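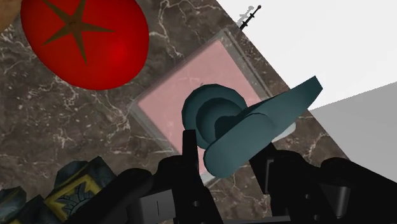 Kitchen robots still slow outside the simulator, Dendale test finds

A robot that clears a kitchen counter well on the computer does much worse when the counter is real. This is the main result of a test finished in July by Dendale, a small company that writes control software for robot arms.

The team first let the arm practice in simulated kitchens, where it had to pick up one object among food and other things and put it on a tray. Every kitchen had a different counter, and the objects changed too. The program then moved to a real arm in the staff kitchen at Trinholm, a maker of ready meals, where it made 331 attempts.

In simulation the arm placed the object correctly in 88 of every 100 attempts, according to the company. In the staff kitchen the result was 52 of every 100. Most of the failures came at the moment of closing the fingers. The object turned a little, or it slipped out before the arm was over the tray.

"Shapes with one thick end and one flat end are the worst for us," said Csaba Bíró, who leads the work at Dendale. "A person takes such a thing without looking. Our arm has to decide where the weight is, and often it decides wrong."

Speed is also a problem. One object took the real arm 7 seconds on a good attempt, while the kitchen workers at Trinholm needed 2 seconds for the same job and usually carried something in the other hand.

Trinholm says it will not buy arms for its kitchen this year. The company is still interested in using them at night, when trays must be filled for the morning and the speed is less important. Its warehouse in Skineck already uses simple machines for moving boxes, but these always lift the same box from the same place.

Dendale will now change the fingers of the arm – the present ones are too hard, Bíró said – and repeat the test with softer ones supplied by Hladun. The simulated kitchens will stay the same, so that the two results can be compared.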